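Classes > Skenow Robotics Workbook > Unit 7

9 June 2019
By the Flistoleck course team

Chapter 8. Two Arms, One Cloth

Blocks are easy. Cloth isn't. A block keeps its shape when you let go, a shirt does whatever it likes. So this unit is laundry.

Your team has two arms on one rail and a floor to work on. Job: take something striped, get it flat, fold it, stack it. Sounds like 46 seconds of work. Teams last May needed over 321 tries before the Quezada script folded the same way twice in a row.

Before you start, read the Ilance safety sheet. Yes, again. Then look at how the cloth lies befor you pick a grip point. Edges first. Corners if you can find them.
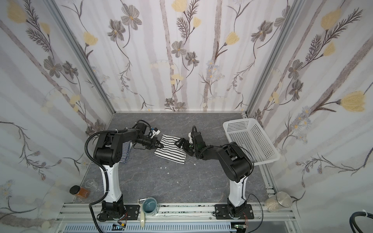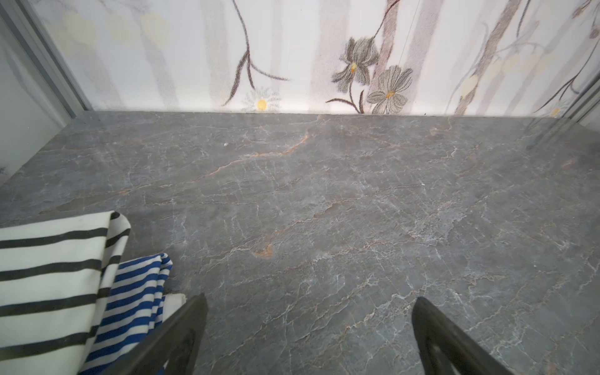
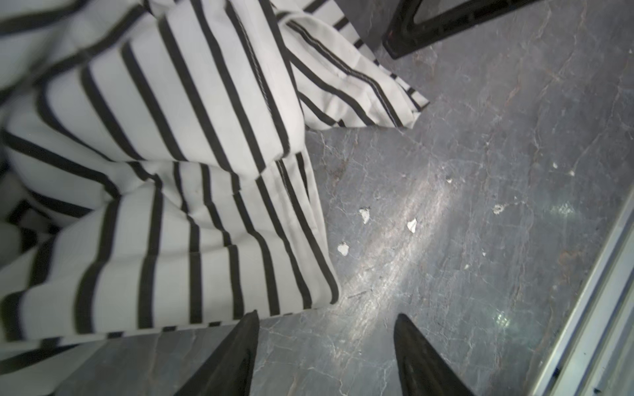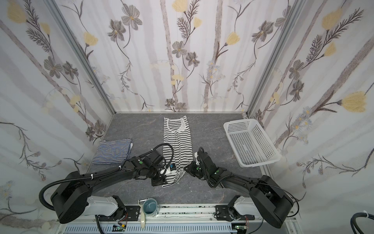 Fig. 8.1 Striped cloth on the marble-patterned surface, fixed and wrist views.

Terms for this chapter: grip point, slack, hem, regrasp, hand-off. Write your own meaning for each one now, in pencil. You'll fix them later.

8.1 Finding an edge

Stripes help. They bend where the cloth bends, so you can read a fold from above. But a stripe is not an edge, and the camera code will mix up the two if you let it. Start with one arm only. Second arm stays parked untill step 7.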